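Washroom and Wet Area Inspection – Quintana Building, Ground Floor
Site: Clininlow
Form 2865
Inspected: October 19, 2026
Previous inspection: August

Mark each item OK, FIX or N/A. Comments go under the item. Anything marked FIX needs a work order before the form is filed.

Soap dish, two-part type, yellow tray on a white base:

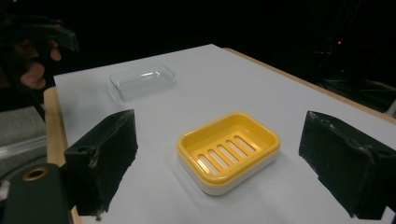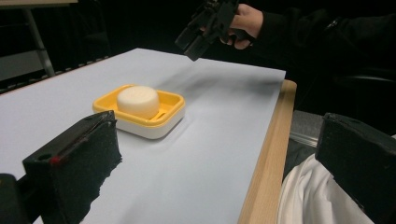
Soap dish with slotted tray (first photo) and with a round white bar in it (second photo). See item 5.

1. Floor dry and free of standing water – OK
Slight pooling by the mop sink after rinsing. Cleared by itself before the end of the visit.

2. Floor drains open, covers seated and screwed down – FIX
Cover in the east washroom rocks when stepped on. One screw missing. Same comment in August.

3. Hot water at hand sinks, limit 120 F – OK
East washroom took 73 seconds to run warm. Not a safety matter, but people complain about it. Ask Evard whether the recirculation pump is on a timer.

4. Outlets near sinks protected, test button trips and resets – FIX
Outlet left of the mirror in the west washroom trips but will not reset. Taped over and tagged. Do not remove the tag until an electrician has signed it.

5. Soap dishes and dispensers clean, not leaking onto the floor – OK
Lift the tray off the base and empty the base at each cleaning. Soapy water left in it ends up on the counter and then on the tile.

6. Grab bars tight, no movement under load – OK
Pulled by hand only. Load test is on the yearly form.

7. Cleaning chemicals labeled and locked up – FIX
Spray bottle with no label on the lower shelf of the janitor closet. Emptied and thrown out. Trolovix descaler is labeled but the data sheet in the binder is the old one – replace.

8. Exhaust fans running – OK
West fan is noisy. Grille dusty, wiped down.

9. Lighting – OK
One tube flickering over the lockers.

10. Exit path clear, at least 36 inches – FIX
Paper towel cartons stacked in the corridor again, about 60 of them. Delivery was for 200 and the store room does not hold that many. Split the next order.

11. Wet floor signs available – OK
Two in the closet, one with a cracked hinge. Still stands.

Open work orders from this visit: items 2, 4, 7, 10. Item 4 first. Recheck the drain cover at the same time as the outlet.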